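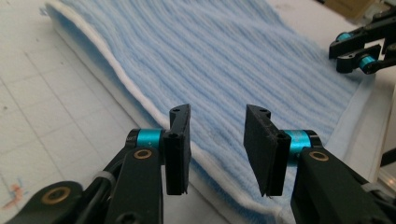

October, notebook 3, dye bench

Started 8.40, later than I wanted. Kettle broken, had to heat the first lot on the ring.

Picking up from the woad page. Raluca wants the blues settled before the Bundport open day so that we have a proper shade card to put out and not the bag of loose bits we had last time. Ten shades ideally, pale to dark, on wool and on cotton. I said I could do eight. She wrote down ten.

Vat A (the old one). Smells right, like a stable. Bronze skin on top and a yellow-green under it when I pushed the skin aside with the spoon. Temp 48 at start, went up to 51 because I forgot it while I was on the phone with Fontana about the soda ash. Let it drop back. Didn't stir.

Vat B (fructose and lime, the one Assunta set up). Still cloudy. She says leave it, I say it wants more lime. We have agreed to leave it until after lunch and then see who is right.

Yarn: the Rernitia two-ply, undyed, scoured last week. 400 g of it in small hanks, tied loosely in figure eights. One hank was tied too tight and I know already it will have a white band under the tie. Leaving it in as a test, or thats what I'll tell Raluca.

Cotton: strips off the old sheet, hemmed edge cut away because it drinks differently from the middle. Boiled with soda ash, 2 hours, water came out the colour of tea. Always does. Second boil much clearer. I used to skip the second boil and wonder why I got patchy cloth.

First dips, vat A

Wetted everything out for an hour in the bucket. Squeezed, didn't wring.

Hank 1 – one dip, one minute. Out green, blue by the time I had it on the line. Very pale, a sort of washed sky.
Hank 2 – one dip, five minutes. Hardly darker than hank 1. Surprised by this. Check again.
Hank 3 – two dips, five min each, ten min air between.
Hank 4 – three dips, same.
Hank 5 – four dips, same. Nice. Close to the blue on the old Plistar card, the one with the corner missing.
Hank 6 – four dips but only two minutes air between. Streaky, and it came off on my fingers. Not doing that again.

So number of dips matters far more than how long each one is. I think I wrote this in notebook 1 as well. Should read notebook 1.

Cotton strips went in with hanks 3 to 5. Took the colour well on the first dip, then slowed right down. Strip 5 looks one full step lighter than the wool next to it. They won't match on the card unless we number them seperately. Ask Raluca if she minds two rows.

11.15. Skin on A getting thin, liquor more green than yellow. Put the lid on, gave it a pinch of the reducer, wrapped the old coat round it. Rest.

Scales

The small scales are drifting. Put the 100 g weight on three times, got three different readings. Changed the battery, better, still not happy. All the indigo weights from this morning should be read with that in mind. The big scales are fine. If anyone borrows the small ones please put the lid back on after, there was flour in the pan (who).

Water

Tap water here is hard and I keep blaming everything on it. Did two pots side by side to settle it, one tap and one from the rain butt, same weld, same alum, same cotton.

Tap: strong clear yellow.
Butt: weaker, slightly greener, a few bits of leaf.

So for weld the hard water is helping. Chalk, must be. Doesn't tell me anything about the indigo of course. Still want to try the madder in butt water, as the tap batch went brownish when it got too hot and I'm not sure which of the two was at fault. Only change one thing this time!!

Assunta says her aunt put a spoon of ground chalk in with weld as a matter of course. Would have been useful to know in spring.

After lunch, vat B

Assunta was right. It cleared by itself. Amber, not cloudy, coppery skin, lovely. She has asked me to write that down so: Assunta Cocco was right about vat B.

pH paper says between 10 and 11, hard to tell against the yellow. Too strong for wool I think, so cotton only in B. Put strips 6, 7 and 8 through.

Strip 6 – two dips. Greyer than anything out of A.
Strip 7 – four dips. Good mid blue, even all over, best thing today.
Strip 8 – six dips. Dark, a little reddish where it bunched up at the peg. Unpegged it, moved it, dipped again. Still there. May wash out.

Wool only in A, cotton better in B. That makes the two rows on the card more sensible and I'll say so when Raluca complains.

Green

Had the weld still warm so overdyed two spare strips and one hank. Yellow first then one dip in A: a bright leaf green, almost too bright. Blue first (hank 3 cut in half) then weld: duller, more like moss. I prefer the moss. Raluca will want the bright one. Keep both.

Tag numbers: greens start at 307 so as not to muddle with the blues. Blues carry on from 234. Last time there were two different things tagged the same and we spent an afternoon sniffing yarn. Tags go on BEFORE the wetting out, written in pencil. The pen runs. I have done this wrong twice.

Rub test

White cotton rag, ten rubs each, dry then damp.

Hanks 1 and 2, nothing.
Hanks 3 and 4, nothing dry, faint mark damp.
Hank 5, faint dry, clear mark damp.
Hank 6, terrible. Bin or reuse for stuffing.
Strip 7, faint damp.
Strip 8, marked both ways, but hasn't been rinsed properly yet so not a fair test.

Rinsing: cold until it ran clear, then a splash of vinegar in the wool bucket, ten minutes, rinse again. Soap wash at the end for the cotton, hot as I could stand. Strip 8 went on giving colour through five rinses and I gave up at that point, it's soaking overnight.

Light test

Cut a short length from each hank and wound them round card, half covered with foil. South window, top shelf. Write down when they come off! The last set stayed up so long that the foil had gone to bits and I couldn't tell which half had been covered.

From the last set, for what it's worth: weld faded badly, madder slightly, indigo hardly at all. The walnut went darker, which I didn't expect. Worth doing again with a proper date on the back.

Orders and money

Fontana can do soda ash, not the lime, lime out until next month. We have half a tub. Enough if I don't start a third vat.
Alum: nearly a full jar.
Weld: what's hanging in the shed, and that's it for the year. More than 100 stalks when we cut it, a lot less now. Mice have been at the bottom of the bundle, or something has.
Rernitia yarn has gone up again. Raluca Enache is going to ring them, she is better at it than me.
Gloves, long ones. The left one leaks at the thumb and I now have a blue thumb.

Shade card layout

Tried it on the back of an envelope. Two rows, wool over cotton, palest on the left. Holes punched along the top, yarn looped through, strips stapled. Staples rust. Glue goes through the cotton and leaves a shiny patch. Sewing takes forever. Assunta suggested little slits in the card and just threading the strip in and out, which needs no fixing at all. Made one, it holds if the card is stiff enough. The grey board is stiff enough, the white isn't.

Names or numbers? Raluca wants names. I don't want to spend an evening inventing words for blue. Numbers on the front, and she can pencil in what she likes on the back.

Need to think about what goes beside it. Recipe, or just fibre and number of dips. I think dips. People ask how many dips more than they ask anything else, and the recipe changes with every vat anyway.

Tomorrow

Feed A first thing, check temp before touching it.
Two more hanks, six and eight dips, to finish the dark end of the wool row.
Repeat hank 2 (five min single dip), because I don't believe it.
Madder in butt water, keep it under 70, stay in the room.
Rub test again on strip 8 once it's dry.
Find notebook 1.
Buy a kettle.

4.50. Lids on, ring off, window left open a crack for the smell. Hanks still out on the line under the porch, hank 1 is drying even paler than I thought so might need to move everything along by one on the card. Leave it till I've seen them in daylight.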